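Chapter 6
Who Decides? Local Rules in a State-Licensed Cannabis Market

When people hear that a state has made cannabis legal, they tend to picture a single switch being flipped, and the whole map lighting up at once. It would make this a much shorter book if things worked that way! In practice, a state law usually opens a door, and then each town and county has a good long talk about whether to walk through it, and how far.

Take the town of Gellow, which we will come back to often in this chapter. Its state allowed retail sales in October, and the neighboring town of Trevico had 2 shops licensed by the following spring. Gellow, with the very same state law on its books, had none – its council had voted to opt out, and it was perfectly entitled to do so.

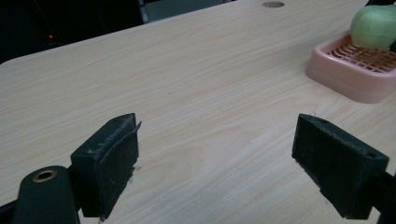 Figure 6.1 A wooden tabletop with a small round opening near its far edge.

Now, opting out is only one of the tools a local government may have. It may also use zoning to say where a shop can stand, set opening hours, or limit the number of licenses (the Plarnier ordinance, reprinted on page 106, does all of these, and rather fussily too). What it generally can't do is make possession a local crime again once the state has permitted it, and that line between regulating a business and punishing a person is one we will want to keep in mind as we go.

We begin with the opt-out vote itself, and then turn to the Badawi zoning dispute, where a buffer measured from the wrong door kept a shop closed for 64 days.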